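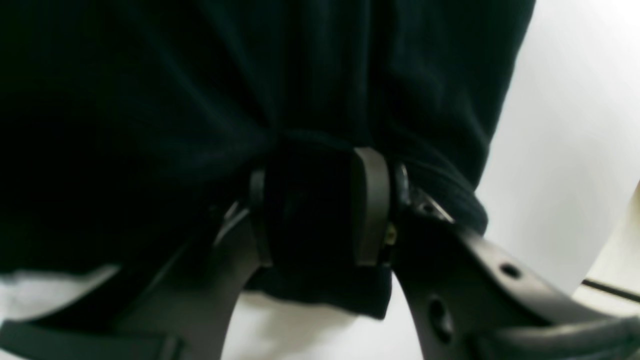

Black cloth, creases and all.

Search this blog... Go

I own too many black clothes. I didn't think of it as a problem until we moved to Broltcombe in March and I had to unpack them all in one afternoon, in a bedroom with one bulb and no curtains. Every box I opened was another pile of black. Black tees, black cardigans, black pants with a drawstring, black pants that used to have a drawstring. My sister Sofia Vieira was sitting on the bare mattress eating crackers and she said, "Are you in a band?" and then laughed at her own joke for a long time.

So I've been thinking about how I got here. I wasn't always like this! In college I had a yellow raincoat and green corduroys, and I wore them together, on purpose. Then I got my first office job and had to be out the door by 6:40 for the bus, and black was the only thing I could get dressed in with the light off. You just reach in and whatever comes out goes with whatever else comes out. I did that for so many years that I stopped seeing other colors in stores. I'd walk right past a whole wall of blue.

The trouble is that black doesn't stay black. I have maybe five different blacks now. There's the brown black, the green black, the one that's really a tired navy, and then the good black, which I save for funerals and for dinner with my in-laws. Put two of them next to each other by a window and you look like you got dressed in a tunnel.

I asked people at work what they do about fading and got a different answer from every desk. Hemant Sachdeva swears by turning everything inside out and washing cold. Margarida Seixas hangs all of hers to dry in the hallway and says the dryer is what kills them. Somebody else told me to put vinegar in the rinse, and I tried it, and the bathroom smelled like a pickle jar until Saturday. I've settled on cold and inside out with a short spin, plus a bottle of Kenel dark wash that I got on sale. I think it helps? I'm not scientific about these things.
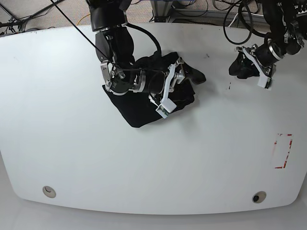
FILED UNDER: Clothes, Home, Getting Older

The other trouble is lint. We have a white cat. I love him dearly and he sleeps on whatever I was planning to wear. I keep one lint roller by the door, one in the car and one in my desk drawer, and I still show up to meetings looking like I've been wrestling a pillow.

After the unpacking I made myself a little rule, which is that for 30 days I can't buy anything black. Gray doesn't count as a color either (Sofia added that one, and I'm still a bit sore about it). On day three I went into Cordeiro, the secondhand place behind the bus station, and stood in front of the sweaters like a person who has forgotten how to read. I came home with a rust-colored one with big buttons. It's itchy at the neck. I've worn it four times already and the lady at the bakery said it made me look rested, so now I wear it to the bakery.

I also bought a shirt the color of canned peas. That was a mistake – I'll give it to Sofia.

I did a sort through the old stuff too. The brown blacks went into a bag for painting clothes, and we do have a lot of painting to do, with that awful peach in the back room. The green black cardigan I kept, even though the elbows are gone, because I was wearing it the night we got the keys. One tee I found had been folded around a coffee mug for the move and never unfolded, so it had a mug shape in it for days.

Next week I'm going to try a patterned skirt. My mother is mailing me one of hers from the eighties, with leaves on it, and she wants a photo of me in it by the time she calls.

632 shares

2 comments

Florencia Daza
The mug shape!! I still have sweaters with the hanger bumps in the shoulders from our last place. Try soaking the rust one in a bit of hair conditioner before you wash it, it took the itch right out of mine.

Lourenço Correia
I would have kept the pea shirt. Please post the skirt.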